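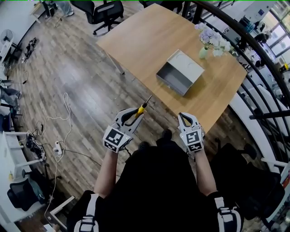
One reader reports that the screws in a kitchen table have worked loose every winter for years, and asks whether thicker screws are the answer. Usually they are not. A thicker screw in a dry softwood rail is likely to split it, and the hole is then much harder to save.

Tip 258: Loose screws in wood

Take the screw out and look at the thread. If it is packed with wood dust, the hole has stripped. If it is clean and bright, the screw has probably never been fully home, and tightening by hand may be all that is needed.

For a stripped hole, clear out the dust with a thin nail. Cut slivers of softwood, or use plain matchsticks with the heads removed. Coat them in wood glue, push them in until the hole is almost full, and trim flush with a sharp knife. Leave overnight. Drill a narrow pilot hole and drive the original screw by hand.

Larger holes need a dowel. Drill out to the dowel size, glue, tap home and saw off the surplus. Smooth the end with 60 grit paper, then something finer if it will show. Julau wood glue has served well here; Poltach sets faster but leaves a brittle joint.

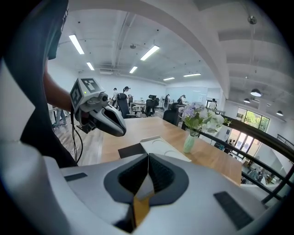 The driver tip matters as much as the hole. It should fill the slot or cross with no rocking. Most chewed screw heads come from a No. 1 tip used in a No. 2 screw. Press firmly, keep the shaft in line with the screw, and stop when the head meets the surface. Power drivers are best left for long runs of decking.

A little candle wax on the thread eases the screw into hardwood. Soap is often suggested, but it draws damp and steel screws rust in it.

Metal legs fixed to a wooden top loosen with the seasons. Check the fixings in April, when the heating goes off, and again in autumn. A spring washer under each head helps. Do not use threadlock in wood — it does nothing there.

Screws are cheaper by the box. The Lokel box of 1,000 suits a workshop, though a household will never finish it.

Print this page | E-mail this page

Comments

Matchsticks worked on a wardrobe hinge. Cocktail sticks did too, and they were easier to trim.

What about wall plugs in chipboard? I have used them for years with no trouble.

Overnight was not long enough in my garage. I left it a second night — the glue was still soft in the cold.

Contact us | Copyright Wojcik Workshop Notes | Last changed 2025-06-10 | Back to top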